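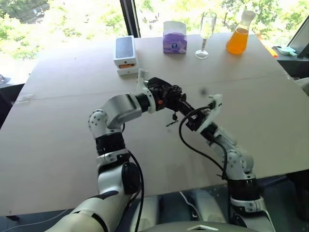 Tratow reckons the small ones from the Tang samples are juveniles of the common goby, and that we should stop being excited until someone has counted fin rays. Fair. Annoying, but fair.

Thursday, wet lab

Counted fin rays until lunch. Got a different answer from yesterday on 5 fish out of 20, all of them mine. Will recount after coffee and before I see anyone's numbers.

If they are juveniles, they are odd ones. The biggest is 40 mm and full of ripe eggs, so it has either grown up or is very ahead of itself. Cheek scales missing on every fish checked so far. The common goby should have them, according to the key, which also says the tail is "somewhat rounded" — as is most of the sea.

Tank 2 lid leaking again at the corner. Resealed with Bostik, the last of the tube. Leave it overnight before anything goes back in, and please don't poke it to see if it's set.

Still to do:

1. Recount the five awkward fish under the better microscope, if the mussel people have finished with it.

2. Fin clips for DNA, right side only. Keep the left side whole for the drawings. Label in pencil, as the pen comes off in ethanol (see last November, or what can be read of it).

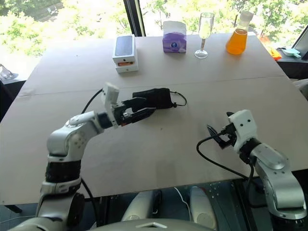
3. Ask the Mistura for the depth log. My notes say 60 m for the second haul and the jar says over 60, with a question mark.

4. No new names on jar labels yet. Whoever wrote "sp. nov.!!" on the lid, I admire the spirit, and I have rubbed it out.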